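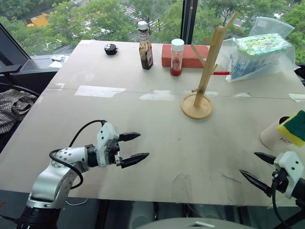
A large tabletop looks narrower toward the window.

Why Do Faraway Things Look Smaller?

Stand at one end of a long hallway and look at the doors. The door next to you looks tall. The door at the far end looks short enough to cover with your thumb. Both doors are the same size, and you could check with a tape measure.

The reason has to do with light and angles.

Light bounces off the things around you. Some of it goes into your eyes through the pupil, the dark opening in the middle. The light then lands on the back of the eye, on a layer called the retina.

Think of two straight lines going to your eye, one from the top of a door and one from the bottom. When the door is close, the lines spread wide apart. Scientists say the door has a large visual angle, and it fills a big part of your retina. When the door is far away, the lines are almost side by side. The angle is small, and so is the picture on your retina.

If you move twice as far from a door, it looks close to half as tall.

The water tower in Drullport is 234 feet high. From the sidewalk below, you have to tip your head back to see the top. From the Asow bridge, 17 miles away, it looks like a pin stuck in the hills.

Lines That Seem to Meet

Railroad tracks stay the same distance apart all the way along. If they did not, the train would come off. But when you look down a long straight track, the rails seem to get closer and closer until they touch. The place where they seem to touch is called the vanishing point. Roads, fences and rows of streetlights do the same thing. Artists use vanishing points to make a flat drawing look deep.

Why Aren't We Fooled?

Your brain knows how big most things are. When a friend walks away across a field, you don't think your friend is shrinking. Your brain works out the distance instead. This is called size constancy.

Try It

Hold up your thumb at arm's length and close one eye. Find a parked car or a tree that your thumb can hide. Now walk toward it and stop when it no longer fits behind your thumb.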